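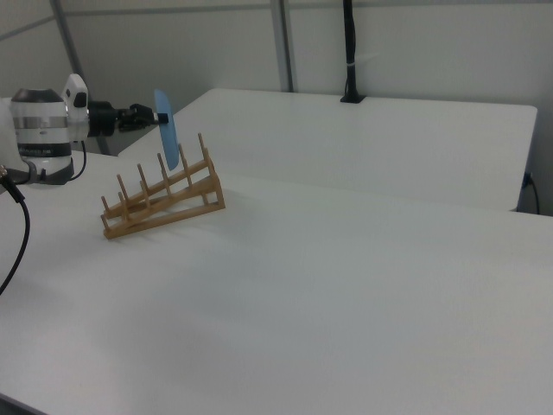 What is a pilgrimage?

A pilgrimage is a long trip to a place that people believe is holy. The person who makes this trip is called a pilgrim. Many religions in the world have pilgrimages. Some pilgrims go by bus or by train, but many still like to walk, as people did in old times.

Why do they walk?

When you walk slowly, you have much time to think. Some pilgrims pray while they walk. Others sing, or stay quiet for the whole morning. Some want to say thank you for something good, and some are sad and hope to feel better. You can ask a pilgrim for the reason, but it is polite to accept if he or she does not want to tell.

A small pilgrimage: from Korkby to Drillwood

Not every pilgrimage is far. The path from Korkby to the old chapel in Drillwood is 24 kilometers long, and most families need 2 days for it. They sleep one night in the village of Iston, where the pilgrim house gives them soup and a bed. In the evening a bell rings, and everybody who wishes can sit together in silence for a few minutes.
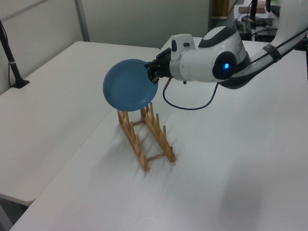

The next day is the harder one, because the chapel stands on a hill. There are 481 steps to the top! Children may rest at the four stone benches on the way up. At each bench there is a short poem to read aloud.

What do pilgrims carry?

They carry only a small bag with water, bread, a warm sweater and dry socks. Many take also a little stone from home. They leave it beside the chapel door, and this means: "I was here, and I leave my worries here too."

Words to remember

Pilgrim: a person who travels to a holy place.
Chapel: a small building for prayer.
Silence: when nobody speaks and it is quiet.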